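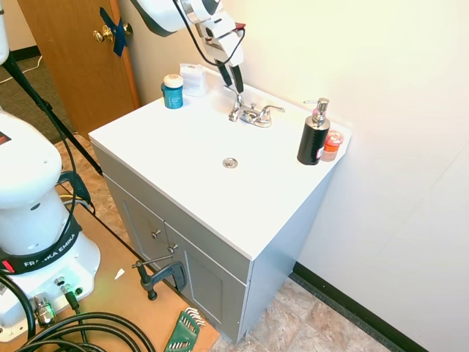

White vanity, chrome faucet, soap dispenser at right.

Children over the age of eight should pack their own bags for family trips, and parents should not check the contents. I have held this view since October, and the objections I hear have not changed it.

Our test case is the drive from Cosgrove to my sister-in-law's house in Brivell, 141 miles each way, two nights. Under the old system I packed for four people. This took most of an evening, and any missing item was by definition my fault. Under the current system each child gets a duffel bag and a list of the nights, the weather and any planned activity. The list does not mention socks. A child who can read a forecast can work out socks.

The usual objection is cost. My friend Dulce Huerta argues that a forgotten coat on a cold weekend means buying a second coat, and that her evening of packing is cheaper. This is correct for coats. We therefore keep one exception: outerwear and medicine are packed by an adult. Everything else can be borrowed, washed in a sink or done without for two days.

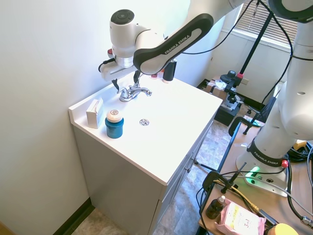
The second objection is that other people will judge the results. They will. My son attended a birthday lunch in a pajama top, and his cousins mentioned it several times. He now packs two shirts per day, which is too many, but the bag closes and he carries it himself.

I would not extend the rule to flights, where baggage fees change the math. For car trips — ours, at least — the list stays at three lines.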